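Clundow's block library opens its drawers in March

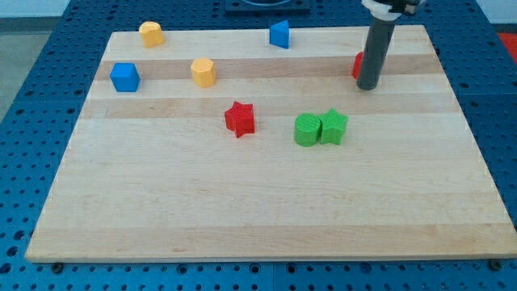

Zaidi
Community reporter, Skarham Neighborhood News

I went over to the Durnar building in Skarham to see the new block library, and I stayed a lot longer than I meant to. (My parking meter can confirm this.)

The idea is simple enough. Clundow, the little toy-lending group that started with puzzles and board games, is adding small plastic shapes you can borrow by the bag, the same way you'd check out a book. There are stars, cylinders, triangular prisms, and my favorite, a chunky yellow octagon that stands up nicely on its end. The colors are bright and plain: red, blue, green, yellow. Up close you can see fine rings on top of the green cylinder, and I'm the kind of person who likes that sort of thing!

The collection stands at 774 pieces so far, sorted into bags of 30. Each bag comes with a card of suggestions, things like matching a shape across two colors or finding everything with a point on it. I tried the matching one with a red star and a green star and felt very clever for a second, and then a four-year-old next to me did it faster while eating a cracker.

I also have to mention the maple board, all pale and honey-colored strips glued side by side. It makes a lovely spot for sorting, and I asked if I could borrow that too. I can't. The boards stay at Durnar, but you're welcome to use one at the tables for as long as you like.

Nearly 74 families have signed up already, and the group would like more, especially from the north side of Skarham where the bus only comes once an hour. Loans run for 30 days and there's no charge. If a piece goes missing, just say so when you bring the bag back and they'll top it up from the spares drawer.

The library opens in March, mornings only to begin with, from 9 until noon. Sign-up sheets are at the front desk, next to the puzzle returns.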